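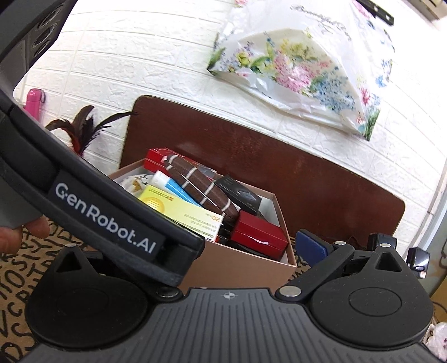 Qué hemos comprado y qué falta

Estimada Evangelia Kokkinos:

¡Vamos mejor de lo que esperábamos en diciembre! Las pinzas de mano ya están en uso casi a diario y el grupo trabaja con cajas de cosas pequeñas mezcladas: cartones, estuches, envoltorios, un tubo. Queríamos exactamente ese desorden, el de cualquier casa, y con él hemos podido decidir por fin qué equipo merece la pena comprar y qué puede esperar.

El gasto acumulado de la partida de equipamiento es de 1808 euros, con todas las facturas archivadas por Aleksi Riihimäki. Quedan 143 euros sin asignar en esa partida. Proponemos dedicarlos a cables de repuesto y a una caja rígida para el transporte, que hasta ahora hacemos en mochila (y se nota).

El pedido a Wotix llegó completo. El de Vamside sigue pendiente: nos faltan las almohadillas de recambio para los dedos, y Orestis Sarantis les ha pedido una nueva fecha de entrega por escrito. Mientras tanto seguimos con las que tenemos.

Trabajar con más de una pinza en el mismo sitio ha cambiado nuestra lista de prioridades. En la solicitud pedíamos un segundo juego «si sobraba dinero» – hoy lo pondríamos en la primera línea. Cuando dos personas se reparten los objetos salen agarres que con una sola pinza no se nos habían ocurrido, y eso nos tiene muy contentos. También ocupa más sitio del previsto, así que la superficie de trabajo entra en el presupuesto.
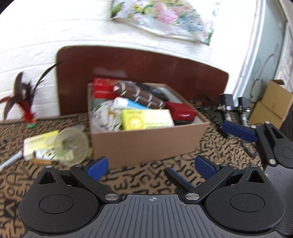
Previsión para la fase 2

Kauko Kemppainen ha pedido presupuesto a Didlow para un soporte fijo y una mesa plegable. Todavía no tenemos la cifra definitiva. Pedimos permiso para reservar 200 euros de la partida de viajes, que apenas hemos tocado, y pasarlos a equipamiento si la oferta llega antes del cierre.

No pedimos ordenador nuevo. Eetu Heinonen ha reorganizado el almacenamiento y el actual aguanta bien otra temporada.

Los objetos de prueba no suponen gasto, los traemos de casa. Nos gustaría añadir más cosas blandas y con brillo, y alguna tan irregular como el juguete de plumas, que le encanta a todo el equipo.

Necesitaríamos respuesta sobre el traspaso antes de confirmar el pedido a Didlow. La hoja de gastos actualizada va en el anexo.

Un saludo muy cordial,
Orestis Sarantis y Aleksi Riihimäki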